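Hellard Pattern Books Go Online, All 214 Drafts of Them

23 Aug 2020

Weavers, clear your evenings! The Hellard pattern books, which have sat in a cabinet on the upper floor of the Mavbridge Textile Museum for as long as most of us have been members, are now free to read on the museum's website. Every page has been scanned, front and back, including the ones with grocery sums and tea rings on them. There are 214 complete weaving drafts in the set, plus a good many half-finished ones that stop partway across the threading and leave you wondering what she had in mind.

For anyone new to the area, the books belonged to the Hellard mill, a small family outfit on the river side of Mavbridge that wove household linens: towels, table runners, bed covers, napkins and a great deal of plain toweling for hotels. The mill never had more than 40 looms running. It closed long before the other mills did, and the buildings are apartments now, but the family kept the designer's notebooks and gave them to the museum in a hatbox. The hatbox is on display too, by the way, and it's lovely.

The scanning was the work of Eugénie Langlois, who started in the winter with the first volume and had planned to take most of two years over it. With the galleries closed to visitors this spring she had the reading room to herself, and she kept going. She finished the last volume in July. The bindings are fragile and the books can only be opened partway, so each page was photographed on a cradle and then straightened on the computer. Some of the pencil had faded so badly that she had to bring it up by adjusting the contrast, one small patch at a time.

"I can read her handwriting better than my own now," Langlois told us on the phone. "Her sevens look like ones and her ones look like sevens. You get used to it, but I rewove a few repeats in my head before I got used to it."

The drafts themselves are wonderful. We spent a whole Saturday clicking through and lost track of lunch. The first volume is mostly twills and huck lace for towels, very tidy, with the yarn suppliers listed down the margin. Volume two is where she starts playing, with overshot borders squeezed down to fit a napkin, and a set of summer-and-winter birds that have to be seen. By the third and last volume the designs are for four shafts again, and quite spare, and those are the ones we think people will be weaving first. A beginner with a secondhand table loom could manage a lot of them. Several have swatches pinned to the page, and the scans are sharp enough that you can zoom in and count threads if you're that kind of weaver (we are).

A word on how the site works. You can page through each book from cover to cover, or you can search by number of shafts, by fiber, or by what the cloth was for. The search is good on shafts and a bit hopeful on fiber, as the notebooks use the mill's own names for yarns and some of those have not been matched to anything yet. "Vadanora," for instance, turns up all through volume two. It seems to be a soft-spun cotton, going by the swatches, but the name doesn't appear in any of the suppliers' lists. If your grandmother had a cone of Vadanora in the attic, please write to the museum! They would be over the moon.

Markos Zervas has been turning the drafts into files that can be opened in weaving software. He has done 130 so far and is putting up more each week. He would be glad of help with proofreading, which means sitting with the scan on one side and the file on the other and checking every square of the tie-up. It's slow, and oddly soothing. You don't need a loom to do it, only patience and a decent screen. He has already caught two places where the original designer made a threading error, crossed it out, and then wove the swatch with the mistake left in. Both versions are being kept.

The opening was meant to be a proper party in the museum courtyard, with cake. That will have to wait. There is an online talk instead on the second Thursday in September, at seven in the evening, with Langlois showing her favorite pages and Anahera Ngata talking about how she resized one of the bed cover patterns for a floor loom in a spare bedroom. We have seen the finished cover. It is deep blue and cream, heavy as a sleeping dog, and she wove it in two panels and joined them so neatly that we had to be shown the seam. The talk is free, but you need to sign up through the museum's events page so that they can send you the link.

There will also be a weave-along. Pick any draft from the books, weave it at any size and in any yarn you like, and send in a photo by the end of the year. The museum hopes to hang the real pieces in the Mallet Room once groups are allowed back inside. Þórarinn Thorlacius has promised to weave the same towel draft in linen, wool and paper yarn so that we can see what each does to it, and he has already warped for the linen. Trevor Bergeron, who taught so many of us at the Tuesday class, says he is going for the birds. He has said that about the birds in one form or another since he first saw them through the cabinet glass, so we are very much looking forward to it!

Threading sheets for five of the simpler drafts can be picked up in print from the box outside the museum's side door, for people who'd sooner not work from a screen. The box is refilled on weekday mornings. Please take one set per household, and if you find it empty, leave a note with your name through the mail slot and a set will be put by for you.

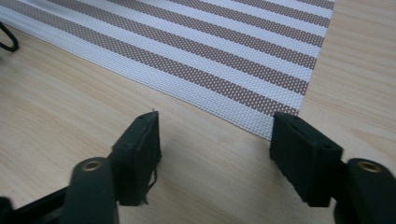

The table linen pages are the place to start if you have only woven scarves. They run to small pieces, so you get to the end of one while you still like it, and the color orders are written out in full. Wide stripes are a big favorite in volume three, and they look just as fresh now, in bright white and a grayish taupe, say, on a pale wood table. Keep an eye on what the weave does inside the darker stripes of a mat like that: the taupe is speckled all over with tiny white dots, and it comes across much softer than a flat block of color would. Langlois has tagged every striped draft in the books, so type "stripe" into the search box and off you go. Questions about the yarns can go to the museum's front desk by email, and Zervas will answer anything about the files. Send us your samples as well, even the wobbly ones, and we'll print as many as we can fit in the next newsletter.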